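Olleline is moving into the old Gremico building

20/02/2023

Good news for anybody who has been squeezing sideways through Olleline on a busy afternoon: the secondhand furniture store is moving, and it's going to have a lot more elbow room. Salma Shehata, who has run the place from the start, told me she signed the lease on the old Gremico shoe warehouse in January and has been keeping it quiet ever since. (Not that quiet. My neighbor knew.)

The new space is 2,480 square feet on one floor, against 1,652 in the current store, and that smaller number includes the upstairs room where the wardrobes live. If you've ever bought a wardrobe from that upstairs room and then had to get it down those stairs, I don't need to tell you why she's excited. I bought a dresser there once and we took the drawers down one at a time, and I still scraped the wall. Sorry, Salma!

The address is 217 Flarkier Street, across from the Abdel Hamid bakery, so yes, you can get a sesame roll and a bookcase in one trip. There's parking behind the building with 24 spaces, shared with the bakery and the dentist, and the loading door is wide enough to back a van right up to it. The current store stays open while the move is going on, though Salma says the stock will get a little thin toward the end and she'd rather sell a table than carry it.

Tables are what she gets asked for most, by the way. I would have guessed couches. She says people will wait months for the right kitchen table, and lately they want the pale ones, the lighter the better. Ten years ago she couldn't give those away and everybody was after dark brown. She has a few customers who sold her their light tables back then and have come in looking for the same thing again, which made me laugh, because my mother is exactly that person.

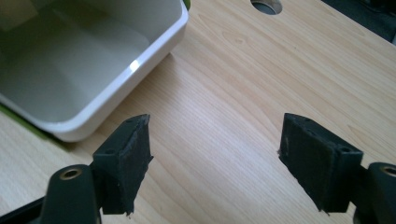 Light wood tabletops are back in demand.

The other big change is a proper workshop. Knut Oltmanns, who does the repairs, has been working in a corner by the back door with a curtain to keep the dust in, and it mostly doesn't. He's getting his own room with a real door, a sink and windows on two sides. He plans to keep doing chairs while you wait if it's only a loose leg, and he'll take in outside repairs again, something he had to give up when the corner filled up with other people's rockers.

I asked him whether there would be classes, which a bunch of you wrote in about after the last piece. He said yes, small ones, starting with how to refinish a tabletop. You bring your own piece if you can lift it, or you practice on one of the store's. No prices yet. He wants to get the sink hooked up first and see how many benches fit before he puts his name to anything, and he'd like to do one on caning chair seats after that if he can find his good pegs.

Donations and trade-ins work the same as before, so call ahead for anything bigger than a nightstand. They still don't take mattresses. They also can't pick up from upper floors while the move is on, since the van is going to be tied up with their own stuff.

There's no opening date I can print. Salma has one in mind, but the floor in the front half needs sanding and the sign has to be made, and the sign people keep spelling it with one L. I'll post the date when I get it. Until then the old store is keeping its regular hours, and everything upstairs is marked down if you bring your own help to carry it.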